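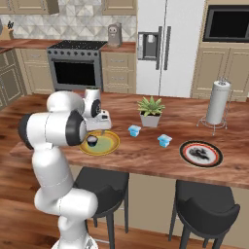
The Standari arm over a cup and plate on the kitchen island, in simulation.

Nedasell sells the Standari to staff canteens and office kitchens as "an extra pair of hands". We had it at Sikthorpe for 3 months, and I'd call it one hand, and a slow one.

It clears cups well enough. Plates are hit and miss, and anything left near the edge it tends to ignore. The planning software is the best part: you can try a layout on screen before moving any real furniture.

What changed for the staff? Reshma Msimang used to clear up and chat. Now she clears up after the arm, resets it and fills in a fault log - 858 entries by May. Her hours were cut before anyone had read it. Vinh Lưu on the early shift likes not having to bend over the sink, and fair enough.

At £3000 plus £100 a month for support, I wouldn't renew. Ask for a longer trial, and ask the kitchen staff first.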